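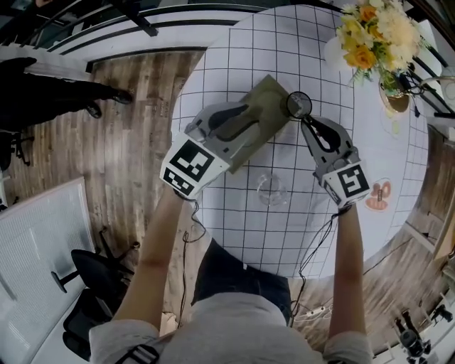

Tisch auf der Galerie, Karomuster, mit Tablett und Handspiegel.

Drucken | E-Mail

Werkstattbuch Muvix, Tischbestückung Galerie
März, Beginn 9:40 Uhr

Runder Tisch auf der Galerie am Geländer, wie beim letzten Mal besprochen. Rest der Gegenstände kam aus der Kiste von Graladow, Liste lag obenauf. Die Liste hat 101 Positionen, davon brauchen wir für den kleinen Tisch nur einen Bruchteil. Ich habe die benutzten Zeilen mit Bleistift angehakt, bitte nicht radieren, bevor die Kiste zurückgeht.

Blumen und Lampe bleiben bei allen Belegungen oben und kommen an den Rand. Alles andere wird getauscht. Die Vase ist schwerer, als sie aussieht, und lässt sich am besten unten anfassen. Am Bund hängt man leicht mit dem Ärmel fest, das ist mir beim Umstellen zweimal passiert.

Belegung A: Tablett, Handspiegel, kleine Glasschale, bedruckte Karte. Das olivgrüne Tablett passt parallel zu den Karolinien gut auf die Platte, schräg geht auch. Für das Protokoll gilt jede Lage, solange der Spiegel mit dem Griff erreichbar bleibt. Der Spiegel ist am Griff gut zu fassen, flach am Rand dagegen schlecht. Auf dem Tablett rutscht er kaum, auf der Tischfläche schon. Die kleine Schale übersieht man auf dem Karo fast, sie ist einfach durchsichtig. Vorschlag: beim Abräumen immer zuerst die Schale, dann Spiegel, dann Tablett. Karte zum Schluss, die klebt gern an den Fingern und verschwindet sonst unter irgendetwas.

10:25 Uhr, Wechsel auf B. Die Gläser waren einzeln in Papier gewickelt, das Papier liegt jetzt glatt gestrichen in der Kiste und wird wieder gebraucht. Trirkeck nimmt Glas nur eingewickelt zurück, steht so auf dem Lieferschein. Alles vor dem Aufstellen mit dem trockenen Tuch abgerieben. Das feuchte Tuch hatte beim Probelauf Schlieren hinterlassen, die man gegen das Licht sofort sieht.

Zu B gehören das Kelchglas und der dunkle Becher mit grünem Untersetzer. Das Kelchglas am Stiel nehmen, nie oben am Rand. Der Becher ist niedrig und steht sicher. Der Untersetzer wandert mit, wenn man den Becher zu flach wegzieht, also kurz anheben und dann versetzen.
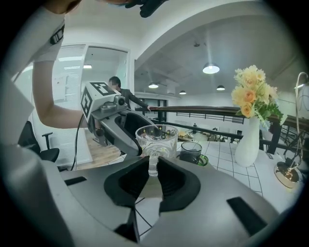 Den Abstand zwischen Kelch und Becher habe ich nach dem ersten Durchgang auf eine gute Handbreit vergrößert. Vorher stieß man beim Zurückstellen an. Mit der Lampe gibt es auf dieser Seite kein Problem, nur das Kabel sollte nicht quer über die Platte laufen. Wir haben es nach hinten gelegt. Aufdruck am Stecker: 230 V, Verlängerung aus dem Schrank im Flur reicht also. Schrankschlüssel hängt wieder am Haken.

Zum Licht: oben auf der Galerie kommt es aus mehreren Richtungen, in den Gläsern gibt das lauter kleine Spiegelungen. Für die Belegung selbst egal. Wer die Glaskanten prüfen will, geht besser um den Tisch herum, als das Glas ins Licht zu halten. Kein Absetzen auf dem Handlauf, auch nicht kurz, unten sitzen Leute.

11:15 Uhr, Wechsel auf C: Glastasse mit Henkel auf gläserner Untertasse, davor frei, dahinter die Vase. Die Untertasse ist nach meinem Gefühl das heikelste Stück vom ganzen Vormittag. Man bekommt schlecht einen Finger darunter, und sie klirrt bei jeder Bewegung. Tasse und Untertasse deshalb getrennt aufbauen: erst die Untertasse, Tasse danach von oben in die Mitte. Henkel nach Möglichkeit zur Tischkante drehen. Beim Abbau genauso getrennt, auch wenn es zusammen schneller ginge.

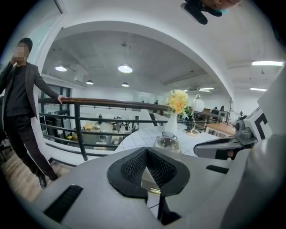

Belegung C: Tasse auf Untertasse, Blumen und Lampe weiter hinten.

Die Lampe mit dem geschwungenen Stiel habe ich für C etwas von der Vase weggerückt. Wenn die Blätter den Schirm berühren, bitte die Vase drehen und die Lampe stehen lassen, sonst stimmt der Platz für A nicht mehr.

Bruch: nichts. Ein Stück Papier fehlt, ersetzt durch Küchenrolle, doppelt gelegt.

Für den Rücktransport hat Lightfoot gefragt, wie hoch die Kiste versichert werden soll. Auf dem Schein von Graladow stehen 2.000 Euro für den gesamten Inhalt, das habe ich so weitergegeben. Antwort steht aus.

Offen:
- zweiter Untersetzer in derselben Farbe, falls einer vorrätig ist
- Filzpunkte unter das Tablett, dünne, die dicken lassen es kippeln
- Reihenfolge A, B, C ins Muvix-Blatt eintragen, dort steht noch C vor B
- Blumen etwas kürzer binden oder in der Vase enger stellen

Schluss 12:05 Uhr. Gläser eingewickelt, Tablett hochkant an die Kistenwand, Spiegel mit dem Glas nach innen dazwischen. Deckel nur aufgelegt, der Verschluss klemmt links.

Drucken | E-Mail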